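Firkavcombe – The Long Room Table
Gallery and working notes
Text: Tymofii Fedoruk

Gallery home / Rooms / Furniture / Lighting / Contact

This page covers the shared table at Firkavcombe and the things kept on it. The table is the Clatus model, ordered through Drerkano and delivered flat in May. It replaced a pair of folding tables that did not match in height. Dimensions are in metric because the drawings came that way.

Data for the table as installed:

Length: 1160 mm
Height: 74 cm
Finish: Hutsuliak hard oil, clear, satin
Fixings: threaded inserts in the underside, machine bolts, spring washers
Feet: adjustable, 15 mm of travel

The feet matter more than the catalog suggests. The floor falls slightly toward the railing side, and with the feet fully in, the top rocked on one diagonal. The low corner was brought up first and the others were set to it with a level on the top. The locknuts were tightened last, then checked again a week later. One had backed off by a quarter turn. It was reset and has held.
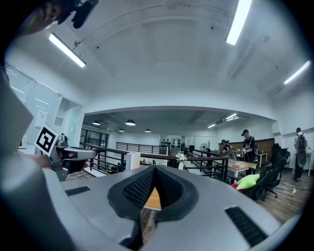 Light level at the table was the main item raised when the layout was changed. The first reading was taken with the near row off and came in under target. With all rows on, the reading at the center of the top was 200 lux, which is adequate for reading a printed page and low for fine handwork. The fittings in the near room are long fluorescent tubes hung at differing angles to the viewer, with conduit and cable runs left exposed on the white ceiling above them. Exposed conduit makes it simple to move a fitting. It also collects dust, and the dust comes down on the oil finish during the first days after recoating. Recoating is now scheduled for after the high cleaning. The wide soffit that arches over the opening to the farther room has to be wiped at the same time, or the work on the conduit is wasted.

The partition glass was left as found. A proposal to add film to the lower panes was dropped on cost. Notices for the office still go up with tape. Low-tack tape is preferred, and residue comes off with a plastic scraper and warm water.

Position of the table

Three positions were marked on the floor with tape before the table was assembled. The first put the long side against the glass and blocked the swing of a chair. The second was centered under the lights and cut across the walking line to the farther room. The third, toward the railing, was kept. It has the best daylight before noon and the worst glare after four in the afternoon.

A clearance was kept between the table and the railing so that a vacuum head can pass. Nothing tall and light should be left on the far edge. A vase is allowed there if it is weighted. Ours has gravel in the base, washed and dried before use, filled to a hand's width. Water is changed when the flowers are, and the base is wiped before it goes back on the wood.

Objects kept on the table

The arrangement was meant to be temporary. It was put together to test how much color the room would take, given that almost everything fixed in it is white, gray or wood. Two colors were chosen: one pink and one between green and blue. Both are carried by things that can be picked up and taken away.
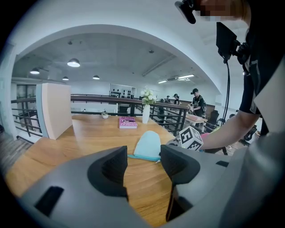 Kamala Kurup wrote in to ask whether an oil finish is sensible on a shared table at all, having stripped two of them after a single winter of coffee rings, and suggested a waterborne lacquer instead.

Her point is fair. Lacquer would take more abuse between services. It would also need the whole top sanded when it fails, and the room cannot be closed for that long. Oil can be repaired over a small area in an afternoon. The procedure used here is as follows.

Clear the top and wipe with a barely damp cloth. Let it dry.

Sand the mark with the grain, using a fine abrasive on a cork block. Feather well past the mark.

Vacuum, then wipe with a dry lint-free cloth.

Apply Hutsuliak thinly with a white pad. Leave 15 minutes, then wipe off everything that has not soaked in. Residue left on the surface stays tacky and prints the underside of anything placed on it.

Leave overnight. Repeat once if the patch looks dry against the rest.

Used oil cloths go flat on a metal rail outdoors until stiff. They are not to be balled up or put in the trash while soft.

Coffee rings have been less frequent than expected. Most marks so far are scratches, short and across the grain, in the area nearest the seated side. Zipper pulls, keys and the metal feet of a desk lamp are the likely sources. Felt was put under the lamp and it was then moved to the office.

Books, pots and bags

A book left flat in one spot will show as a pale rectangle once the surrounding wood has aged. This was visible on the old folding tables and is expected to be worse on oil. The book is turned or moved when the table is wiped. Printed cloth covers should not be placed on a freshly oiled top for a full week, as the dye can transfer. Plant pots stand on a cork disk cut a little smaller than the base, so that the disk does not show. Overwatering is the usual cause of damage under a pot – the disk holds the water against the wood. Lift and check.

Soft goods are the least trouble. A fabric pouch spreads its weight and has few hard edges, and can be left where it is between cleanings. Turn the zipper side up if possible.
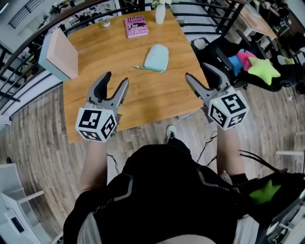
Mint-green pouch, pink Hilary Mantel hardcover and the vase at the far edge.

Color notes

The wood has a warm tone, and pink next to it looks stronger than it does against white. A darker red was tried for a day and taken away; it drew the eye from the far room and made the plant look yellow. The pale green sits closer to the wall color in value and disappears at a distance. For a larger room the two might be exchanged, with the green carried by something bigger.

White flowers were kept for practical reasons. They read clearly under the tubes, and colored flowers shifted enough under the same light to look tired by midday. Drerkano recommended a change of lamp to correct this. Lamps of a higher color rendering grade have been priced but not ordered.

Measurements not taken

The deflection of the top under load was not measured. The maker gives a figure, but it is for a longer version of the Clatus and has been left out. Humidity was logged for part of the spring and the log has gaps, so it is also left out. Anyone planning to put a heavy instrument on the table should ask first.

Open items

Second felt strip for the underside of the near rail. The first has worn through at one end.

Spare insert for the bolt at the railing corner. Thread is slightly damaged and should not be tightened further by hand tool or driver.

Glare after four. A roller blind was quoted and a movable screen is being considered. The screen would take up floor area on the walking line, and a blind needs fixing points in a surface that has not been surveyed.

Decision on lamps, see above.

Changes to this page

Height corrected to 74 cm. The earlier entry was taken before the feet were adjusted.

Oil procedure expanded following the note from Kamala Kurup.

Drawing of the underside removed. It showed the previous pattern of insert. A new one will be added when the spare part arrives.

Previous: Long Room, floor repairs
Next: Long Room, storage wall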